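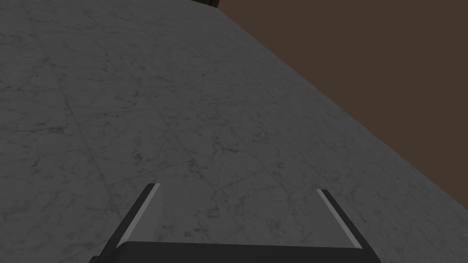 Buying your first robot arm: the questions I get most

I'm Rosário Carvalho, and I plan equipment purchases for small shops and teaching labs in and near Imville. People send me the same dozen questions, so I finally typed up my answers. Last updated 4 January 2020.

Do I need to buy the arm before I try anything?

Please don't! Start in simulation. You can put a virtual gripper over a virtual table and find out a surprising amount before you've spent a dime on hardware — whether the fingers open wide enough for your parts, whether the arm can reach the far side of the table, where you'd want the wrist camera. I ask everybody to spend the first month this way, and most of them change their shopping list at least once.

Does the simulated table have to look like my real one?

Not for the reach and layout stuff. A plain marble texture and a flat brown background are fine for that. If you're going to train or test anything that uses a camera, though, budget time for more than one surface. I had a client whose setup worked great on one tabletop and got hopelessly confused by another (theirs was speckled, poor thing). Swapping textures costs you an afternoon. Swapping a bench costs a lot more.

Which gripper should I start with?

Two parallel fingers, nearly always. They're simple, you can get spares, and you can bolt on different fingertips later. Suction is lovely for flat boxes and sheet goods, and I do recommend it for packing work, but it brings a pump, hoses and noise, and people forget to put any of those in the budget. Hands with lots of fingers are fun to look at in catalogs. Leave them in the catalog for year one.

How do I know the fingers are the right size?

Measure your widest part, then your most awkward one (they're usually different parts). You want the open gap to be comfortably bigger than the widest thing you'll grab, with room left over for the arm being a little off. Check it in the simulator with the fingers fully open and look straight down between them. If it seems tight on screen, it'll be tight on the bench.

You keep mentioning Zukia and Brerkel. Do they pay you?

Nope! Zukia is where I buy most of my small arms, and Brerkel makes the mounting plates I like. I pay what you pay. I've had late deliveries from both of them and I've complained about it to both of them.

What gets left out of the budget?

Oh, so much. The mounting plate. Spare fingertips. An emergency stop you can reach from where you really stand. A decent computer, if the one you've got is struggling with the simulator. Cables that are longer than you think you need. And somebody's hours — set aside 48 for setup on a first arm, and don't let anyone talk you down to a long weekend.

How long does delivery take?

The last arm I ordered took 122 days from purchase order to loading dock, and that was a standard model. If you have to spend a grant by the end of the year, November is too late to start asking for quotes. Get them in the spring, when the sales folks still return calls.

Should I buy used?

Sometimes. I've bought 2 used arms for the training room at Calado and kept both. Ask for the controller's hour count, ask whether the software license transfers to you (get that one in writing), and ask to watch it run its full range of motion before you pay. A seller who won't do a video call isn't getting my money.

Can I pay for the simulator and the arm out of the same budget line?

Depends on who's holding the purse strings. Most of my clients have to put software under operating costs and the arm under capital, and they go through different approvals. Ask your finance person early, and bring the quotes along.

Is there a planning sheet I can use?

Yes, I have one with all of the line items above and a column for your own guesses. Quotes on it are good for 180 days if you got them through me. Write to me and I'll send it over, and tell me what you're hoping to pick up — it's the first thing I'll ask anyway.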